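회색 통 안쪽 얼룩, 뭘로 지우시나요?

조회 463 · 댓글 6 · 공유 3

Raluca_S
안녕하세요. 한국에 산 지 3년 된 Raluca Sârbu입니다. 한국어가 조금 어색해도 이해해 주시면 감사하겠습니다. 저는 Zedolville이라는 작은 공방에서 물건 정리를 맡고 있습니다. 회색 수납통을 오래 사용하니까 안쪽 벽에 검은 자국이 생겼습니다. 주방 세제로 두 번 닦았지만 자국은 그대로 남아 있습니다. 바닥에 긁힌 것은 괜찮습니다. 저는 벽의 자국만 지우고 싶습니다.

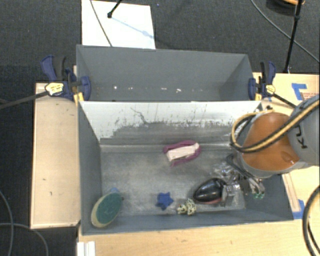 경사진 안쪽 벽의 짙은 회색 자국. 아래쪽이 더 심합니다.

새로 사는 것도 생각했습니다. 그런데 Plernik 매장에서 비슷한 크기의 통을 보니 가격이 부담되었습니다. 좋은 방법을 아시는 분은 가르쳐 주십시오.

물빛서랍
베이킹소다를 물에 되직하게 개어서 바르고 90분 두었다가 닦아 보세요. 저희 집 신발장 선반은 그렇게 해서 많이 옅어졌어요.

goyo77
베이킹소다는 저는 반대입니다. 가루가 덜 녹으면 표면이 뿌옇게 돼요. 멜라민 스펀지로 살살 문지르는 게 낫습니다.

물빛서랍
멜라민도 연마잖아요 ㅎㅎ 광택 죽는 건 똑같아요. 세게 안 문지르면 소다가 더 순합니다.

Raluca_S
두 분 모두 감사합니다. 제가 질문이 하나 더 있습니다. 초록색 수세미의 거친 면은 사용하면 안 됩니까? 동료는 괜찮다고 말했는데 저는 조금 걱정이 됩니다.

담쟁이집
거친 면은 쓰지 마세요. 잔흠집이 생기면 거기에 때가 더 잘 낍니다. 저는 Brindenetti 크림 세제를 3675원에 사서 부드러운 천으로 닦는데 만족해요. 그래도 안 보이는 구석에 먼저 시험해 보시고요.

goyo77
고무에 쓸린 자국이면 세제로는 잘 안 되고 지우개가 먹힐 때도 있어요. 학생용 흰 지우개요.

Raluca_S
지우개는 생각하지 못했습니다. 저녁에 구석부터 해 보고, 안 되면 베이킹소다를 발라 보겠습니다. 결과는 이 글에 다시 쓰겠습니다.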